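Section 4. Setting Up Your Gittins Breakfast Station

Read this section before the first breakfast. Keep the booklet near the appliance.

4.1 Choose the place

1. Clear a flat part of the table and wipe it. Crumbs and small specks under the feet can make the station rock.

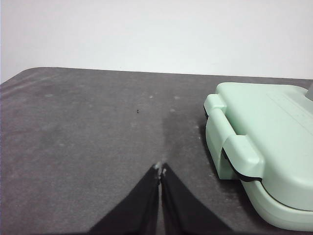
2. Put the station down with the two control knobs toward you. Leave 70 mm free on each side. The pot handle needs more space – check that it does not reach over the table edge.

3. Close the grill lid and set the pot in its recess. Press lightly on the pot. It must stand level. 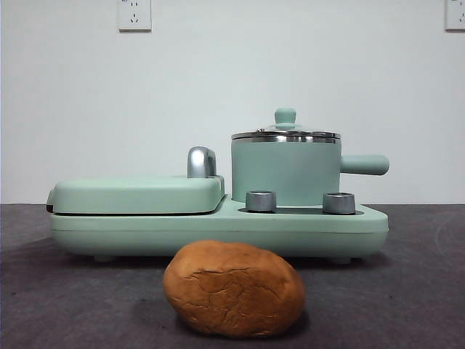
Can I use the grill and the pot at the same time?
Both can work together, but heating takes longer. The total power is 800 W for the two parts.

4.2 Wash the pot and the lid

4. Take the lid by its green knob and put it on a soft cloth. Wash it with warm water and a mild soap.

Caution: Do not put the lid in cold water when it is hot.

5. Check that the knob on the lid sits tight. If it turns by itself,
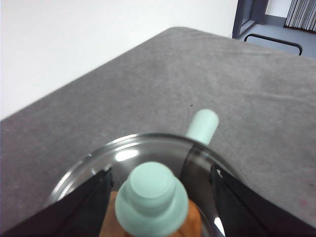

hold the lid from below with one hand and turn the knob to the right until it stops. Do not use pliers.

4.3 Put the lid back

6. Dry the pot rim and the lid well.
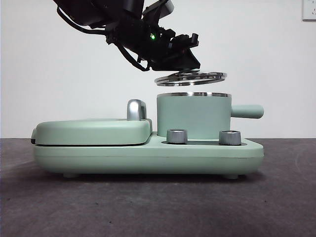

Water left on the rim can run down to the cooking plate and make noise when it heats. Bring the lid down from straight above the pot, and do it slowly. If one side of the lid hangs a little lower than the other, make it level before it touches the silver rim of the pot.

Note: A spare lid can be ordered from our Altton service desk with part number 1504.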